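Chraibi Robotics Club: Call for Participants, Two-Arm Simulation Project

Posted November 14, 2019

If you have ever wanted to get a robot to do something simple and found out how long simple can take, we would love to have you. The Chraibi Robotics Club is looking for new members for the second half of our student project, Norkero, and we are opening the doors a good bit wider than we did in September, when most of us came from the same two engineering classes and it showed.

Norkero is a simulated workcell. We build the tables, the arms and the small parts on screen, write the programs that move them, and then run the whole thing over and over until the arms do what we had in mind (or until somebody gets hungry, whichever comes first). Our work this term is all about picking things up, putting them down in the right place, and keeping two arms out of each other's way while they do it.

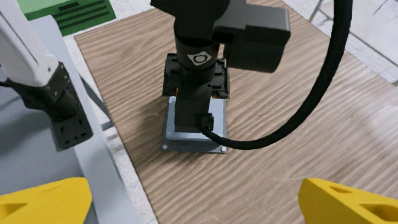 You do not need to have programmed a robot before. A little Python helps, and so does patience, and if you have only the second one we can teach you the first. We would be very happy to hear from people who like drawing 3D models, people who are good at keeping notes, and anyone who enjoys writing instructions that other people can follow, because our own are in a sorry state and we know it.

Members are asked to give us one evening a week, plus the odd extra hour before the Kerngate Student Challenge, where we will be entering a team in the pick-and-place event. Each small group takes one task from start to finish: setting up the tabletop, planning the reach, tuning the grip, and writing up the runs that failed along with the ones that went well. Groups trade tasks halfway through, so you will get to try a bit of everything and to complain about each other's file names. 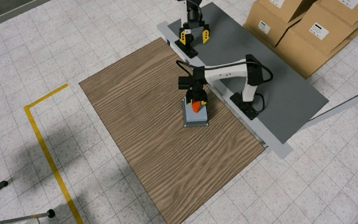 Chraibi Club Bulletin, No. 30, page 12

We have 12 places. There is no fee, and you can use the club computers in Room 417 if your own laptop groans at the sight of a physics engine. Students from any department may apply, first-years very much included, and so may students from Flusano College across the river, who have been asking us for a while and have been awfully nice about the wait.

To apply, send us a short note with your name, your year, the evenings you are free, and a paragraph or so on something you made, fixed or took apart. It does not have to be a robot. One of our best notes last time was about a sewing machine. Drop it in the club mailbox outside Room 417, or call extension 3525 and leave a message with a number where we can reach you. We read every note and we answer all of them, though it may take us a few days around exams.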